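협탁

협탁(夾卓)은 침대나 소파, 안락의자 곁에 두고 쓰는 작은 탁자 또는 수납장을 가리킨다. 침대 머리맡에 두는 것은 침실 협탁, 나이트 테이블, 나이트스탠드라고도 하며, 거실에서 소파 옆에 두는 것은 사이드 테이블이라고 부르는 경우가 많다. 조명, 시계, 책, 안경, 물컵 등 누운 자세나 앉은 자세에서 손이 닿아야 하는 물건을 올려 두거나 넣어 두는 데 쓴다.

목차
1 명칭
2 역사
3 구조와 종류
4 치수
5 재료
6 배치
7 숙박 시설의 협탁
8 관리와 안전
9 같이 보기

명칭

한국어의 협탁은 곁에 끼고 쓰는 탁자라는 뜻으로 풀이된다. 가구 판매처에서는 서랍이 달린 것을 협탁, 상판과 다리만 있는 것을 사이드 테이블로 나누어 표기하기도 하나 구분이 엄격하지는 않다. 영어에서는 나이트스탠드(nightstand), 나이트 테이블(night table), 베드사이드 테이블(bedside table)이 함께 쓰이며, 북아메리카에서는 나이트스탠드가, 영국에서는 베드사이드 테이블이 더 흔하다. 프랑스어로는 타블 드 뉘(table de nuit) 또는 타블 드 슈베(table de chevet)라고 한다.

좌식 생활이 일반적이던 시기의 한국 주택에는 침대용 협탁에 해당하는 가구가 따로 없었다. 머릿장이라 하여 머리맡에 두고 자주 쓰는 물건이나 의복을 넣던 낮은 장이 있었고, 기능상 협탁과 비슷한 점이 있다. 다만 머릿장은 바닥에 앉거나 누운 높이에 맞추어 만들어졌고 수납의 비중이 훨씬 컸다.

역사

유럽에서 침대 곁에 작은 가구를 두는 관습은 오래되었으나, 독립된 가구 형식으로 널리 제작된 것은 18세기부터이다. 초기의 것은 실내 배관이 보급되기 전의 생활과 관련이 깊다. 문이 달린 하부 공간에 요강을 넣어 두었고, 상판에는 촛대와 물그릇을 올렸다. 상판 둘레에 낮은 턱을 두르거나 옆판에 손잡이 구멍을 낸 형식도 있었는데, 낮에는 가구를 다른 곳으로 옮겨 두는 일이 있었기 때문이다.

19세기에는 침대, 옷장, 화장대와 함께 한 벌로 제작되는 경우가 늘었다. 이 시기의 협탁은 침대 머리판의 조각이나 무늬목을 그대로 따랐으며, 대리석 상판을 얹은 것이 많이 남아 있다. 실내 화장실이 보급되면서 하부의 문 달린 칸은 본래의 용도를 잃었고, 서랍이나 책을 두는 선반으로 바뀌었다.

20세기에 전기 조명이 침실에 들어오면서 협탁의 주된 역할은 조명 받침으로 옮겨 갔다. 이후 자명종, 라디오, 전화기가 차례로 상판에 놓였고, 오늘날에는 휴대 전화 충전이 중요한 용도가 되었다. 뒤판에 전선 구멍을 내거나 상판에 충전 단자를 설치한 제품이 여기에 해당한다.

한국에서는 아파트가 늘고 입식 가구가 퍼진 뒤에 협탁이 일반 가정에 자리 잡았다. 초기에는 혼수용 침실 가구의 구성품으로 판매되는 비중이 높았으나, 점차 단품으로 구입하는 경우가 많아졌다.

구조와 종류

서랍형은 서랍을 한 단에서 세 단까지 갖춘 형식이다. 작은 물건을 보이지 않게 정리할 수 있는 대신 전체가 상자 모양이 되어 좁은 방에서는 무거워 보일 수 있다.

개방형은 문이나 서랍 없이 상판과 선반으로만 이루어진다. 물건을 꺼내기 쉽고 청소가 간편하나 먼지가 쌓이기 쉽다.

혼합형은 위쪽에 서랍 한 단을 두고 그 아래를 열린 칸으로 비워 둔 것이다. 가정용과 숙박 시설용 모두에서 흔히 볼 수 있다. 틀과 서랍 앞판의 색을 달리하여 마감하기도 한다.

벽걸이형은 다리 없이 벽체에 고정한다. 바닥 청소가 쉽고 높이를 자유롭게 정할 수 있으나, 석고보드 벽에서는 보강재의 위치를 확인하여야 한다.

C자형은 옆에서 본 모양이 알파벳 C와 같아 받침이 침대나 소파 밑으로 들어가고 상판이 그 위로 걸친다. 바퀴를 단 이동형도 있으며, 병실에서 쓰는 식사용 보조 탁자가 이와 유사한 구조를 갖는다.

이 밖에 작은 의자, 나무 상자, 원통형 받침 등을 협탁 대신 쓰는 사례도 있다.

치수

협탁의 높이는 매트리스 윗면을 기준으로 정한다. 상판이 매트리스 윗면과 같거나 조금 높은 정도가 적당하다고 본다. 상판이 지나치게 낮으면 누운 상태에서 팔을 아래로 뻗어야 하고, 지나치게 높으면 물건을 떨어뜨리기 쉽다.

폭 400밀리미터 제품은 소형 침실에 무리 없이 들어가며, 폭 500밀리미터 제품은 조명을 올리고도 책이나 컵을 둘 자리가 남는다. 깊이는 폭보다 조금 작게 잡는 것이 보통이다. 서랍을 완전히 열었을 때의 길이와 사람이 서는 공간도 함께 고려한다.

재료

원목은 참나무, 물푸레나무, 자작나무, 고무나무 등이 쓰인다. 보급형 제품은 파티클보드나 중밀도섬유판에 무늬목, 필름, 멜라민 수지 등을 입혀 만든다. 금속은 다리와 틀에 주로 쓰이고, 유리와 석재는 상판에 쓰인다. 라탄이나 대나무로 짠 것은 가벼우나 상판이 고르지 않아 유리판을 덧대는 경우가 있다.

상판은 컵에서 흐른 물과 열에 노출되기 쉬우므로 표면 마감이 중요하다. 오일 마감은 나무의 촉감이 살아 있으나 물 얼룩이 잘 남고, 우레탄 도장은 내수성이 좋으나 흠집이 생기면 부분 보수가 어렵다.

배치

2인용 침대에서는 양옆에 하나씩 두는 대칭 배치가 전통적이다. 방의 폭이 좁으면 한쪽에만 두거나 양쪽에 서로 다른 형식을 두기도 한다. 벽면 콘센트와 스위치가 협탁 뒤에 가려지지 않도록 위치를 맞추는 것이 바람직하다.

원룸과 같이 침실과 거실이 나뉘지 않은 공간에서는 침대와 소파 사이에 협탁을 하나 놓아 양쪽에서 함께 쓰는 배치가 나타난다. 이때 조명도 한 대로 두 자리를 비추게 되므로, 빛이 고르게 퍼지는 원통형 갓이 자주 선택된다.

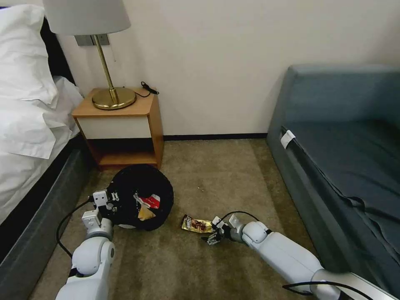

침대와 소파 사이의 벽 쪽에 놓인 협탁. 위쪽에 흰 서랍이 있고 아래는 열린 선반이다.

숙박 시설의 협탁

호텔과 레지던스의 협탁은 가정용과 요구 조건이 다르다. 투숙객이 물건을 두고 나가는 일을 줄이기 위하여 깊은 서랍을 피하고 열린 칸을 두는 경우가 있으며, 객실 정비 시간을 줄이기 위하여 벽에 고정하거나 머리판과 일체로 제작하기도 한다. 조명 스위치, 콘센트, 전화기가 이 자리에 모이므로 전기 설비와의 조율이 설계 초기부터 이루어진다.

장기 투숙형 숙소인 그랫스테드(Gratstead)는 객실 37실에 같은 규격의 혼합형 협탁을 두고 있다. 같은 계열의 스템스테드(Stemstead)는 개장 당시 벽걸이형을 채택하였다가 객실 개보수 때 바닥에 세우는 형식으로 바꾸었다. 두 시설의 협탁은 가구 제작사 페어(Fehr)가 납품하였으며, 서랍 레일과 손잡이는 프리네크(Prineck)의 부품을 사용한다.

관리와 안전

상판의 물기는 바로 닦아 내고, 뜨거운 그릇 밑에는 받침을 댄다. 서랍 레일은 먼지를 제거한 뒤 제조사가 지정한 윤활제를 소량 바른다. 원목 제품은 난방기와 30센티미터 이상 떼어 두면 갈라짐을 줄이는 데 도움이 된다.

어린이가 있는 가정에서는 모서리 보호대를 붙이고, 의약품은 잠금 장치가 있는 별도의 수납장에 보관한다. 여러 단의 서랍을 한꺼번에 열면 가벼운 제품은 앞으로 넘어질 수 있으므로 벽 고정 장치를 사용한다. 조명 기구의 전선은 침대 다리나 협탁 다리에 눌리지 않게 정리하고, 침구가 전구에 닿지 않도록 한다.

같이 보기

머릿장
사이드 테이블
침대
탁상용 조명
콘솔 테이블

분류: 가구 | 침실 | 탁자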